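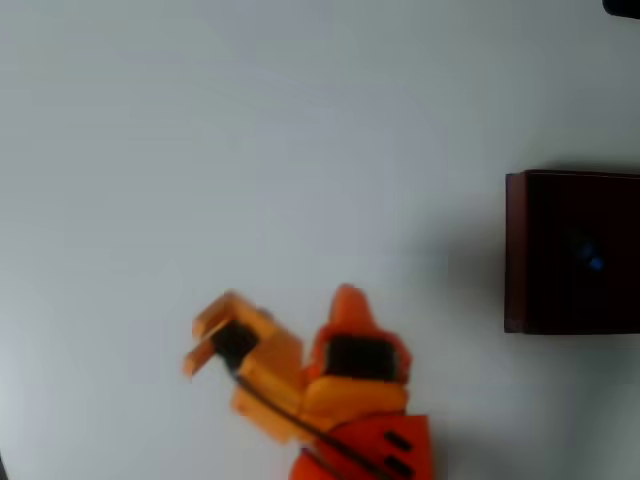

Getachew Admasu asked at the June site meeting whether the evening reading classes at Trurkbridge could continue through the summer, and several families have since put the same request in writing.

Enrollment for the period stood at 417 adults, of whom 351 completed the first level. A further 109 names remain on the waiting list, most of them at Plavbridge, where the room is available only on Friday. Twelve tutors were paid from the grant. Boglárka Rácz has revised the attendance forms.

The summer extension is not covered by the current budget. A separate request will follow.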